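Keep the bottle in the bottom drawer

Most of us put drinks in the fridge door. The rack looks made for them, and it is the first place the hand goes. I think it is the wrong place for a bottle of tea, and I have stopped using mine for anything heavier than mustard.

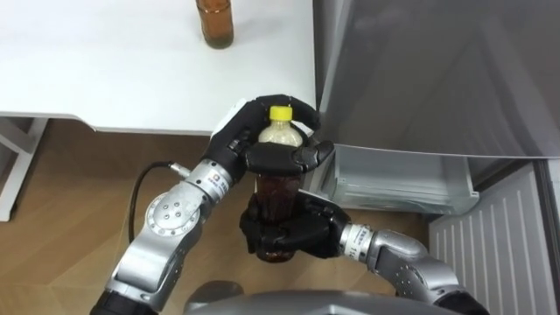
Yellow cap, brown drink, ready for the fridge.

A full bottle weighs more than people allow for. Even a 500 ml one swings every time the door is opened, and with three or four of them in a row the hinge takes it all. My last fridge, a Rurus, had a door that dropped after eight years and had to be lifted to close. I paid for a new seal in January and it made no difference. 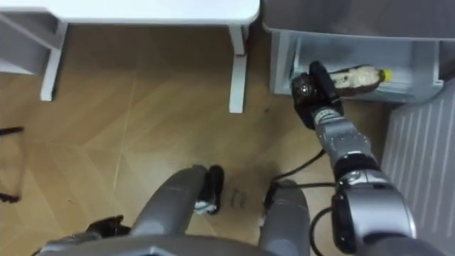 Maureen Tickell
Household columnist
10/10/2022

The drawer is the better home. It is low down, it slides, and a bottle can lie flat in it with the cap towards one side. A bright cap helps too, as you can find it without lifting everything else out.

There are two fair objections. One is bending, and anyone with a bad back should ignore me and use the middle shelf. The other is leaks. A bottle that has been opened should stand upright, whatever the cap looks like. I only lay down the sealed ones.

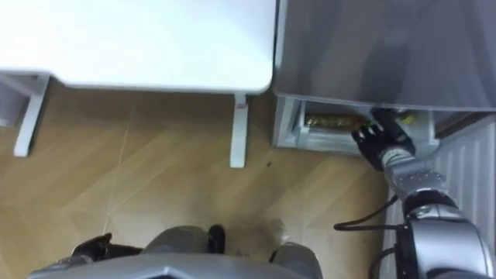 The drawer, pulled partway out.

People also say the drawer is for vegetables. In my house it holds half a cabbage and a bag of carrots, and there is room left over for a drink or two. I would sooner fill that space than buy a bigger fridge. The Presteck showroom had one at up to 1,000 pounds with a special bottle rack, and the rack was in the door.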